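Household Skills Program, Davalthorpe site
Progress report to the Whitlock Fund, third quarter
Prepared by the site office

You asked for a plain account of where the bedroom and laundry strand stands, and whether it deserves a fourth quarter on the same terms. The short version is that the folding work is going better than I expected, the bed-making work is going worse, and I would not yet believe any of the figures we gave you for time saved.

Start with the clothing. We took delivery of 874 donated garments over the quarter, most of them through the Tresa collection points. Of those, 177 were unfit for use and went to rag. That is a higher share than Tresa led us to expect when the agreement was signed, and I have told them so. The rest have been sorted, hung or folded, and a fair number have already been through so many practice sessions that they look it. Dark trousers and sweatshirts show lint from the sheets after a few rounds. We now wash the practice stock separately from anything meant to be given out, a change we should have made in the first month.

Folding on the bed has replaced folding on the tables. I argued against this when it was proposed. A mattress gives under the hands, and a soft surface seemed a poor place to teach a crisp fold. The trainers' view was that most people at home fold on the bed because it is the only clear flat space they have, and that a method learned on a table falls apart once the table is gone. On the evidence so far they were right. Participants who started on the bed kept the method when they moved to a table – the table group mostly did not manage the reverse. The groups were small and were not matched in any way, so I would not put this in a brochure. 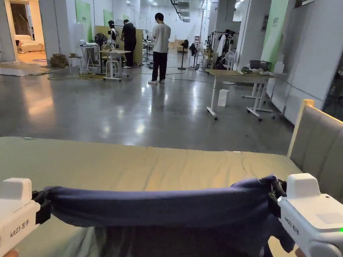 The method itself has been cut down. The Pernau handbook, which we bought in at the start, teaches a long garment in eleven steps. We are down to five: lay it out, smooth it from the middle, bring the sides in, halve it, halve it again. Lifting a piece by both ends before laying it down gets most of the twist out, and participants pick that up faster than anything in the handbook. I see no reason to renew the Pernau license.

Bed-making has been a disappointment. The sheets we were supplied are a little too large for the mattresses, so there is always slack somewhere, and participants spend their time chasing wrinkles that no amount of skill will remove. Trainers have been marking people down for this. I have asked them to stop until we have sheets that fit. The scores from the first half of the quarter should be treated as worthless, and I have left them out of the attached tables.

The room is adequate. The concrete floor is easy to sweep and hard on the feet, and several participants have asked for mats. The bigger problem is the cables running across the floor. They were described to me in the spring as temporary. They need to be taped or rerouted before we bring in older participants, and I am not willing to open the weekend session until that is done. The rolling tables have been useful and get moved about more than anything else we own. The clothing rack is overloaded, and coats should come off it for the summer.

On money: the quarter closed 500 dollars under budget. Please do not read that as thrift. The sum is the laundry supplier's final bill, which arrived after the books were closed and will land in the next quarter.

The claim in our last report that participants were saving half an hour a week at home came from a questionnaire filled in on the final afternoon, with the trainers standing by. I would discount it heavily. A follow-up by phone is planned for October, and I would rather wait for that than repeat a figure I can't defend.

For the coming quarter we request 3,000 dollars, to be spent on fitted sheets in the correct size, floor mats, cable covers and a second rack. We are not asking for more trainer hours. If the fund can only cover part of it, the sheets and the cable covers come first – the rest can wait until the phone results are in.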